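Honenetti household recipes, data card

Honenetti is a set of 116 handwritten recipes typed up from the notebooks of two families. Naima Ashour did the typing and Thérèse Caron checked the French ones against the originals. The current release is dated 2 August 2021.

Each recipe is one row in recipes.csv. The columns are title, language, ingredients, method and notebook. Spelling is left as written, so "tumeric" and "turmeric" both turn up. Quantities are not converted.

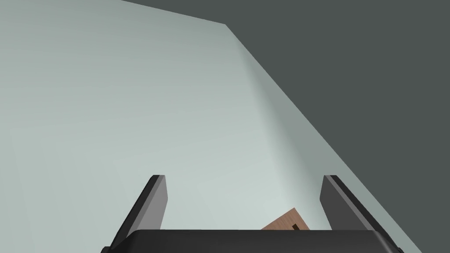
Where a word couldn't be read, the row has a question mark in square brackets. Four recipes have no method at all, only ingredients. They are kept in.

The notebook column takes one of two values, Farouk or Oko. Pages loose in the back of Oko are counted as part of it.

Known problems: accents are missing from 5 titles, and oven temperatures are a mix of gas marks and Celsius. Both should be fixed in September.

Free to use for teaching and research. Please send corrections to Naima with the row number.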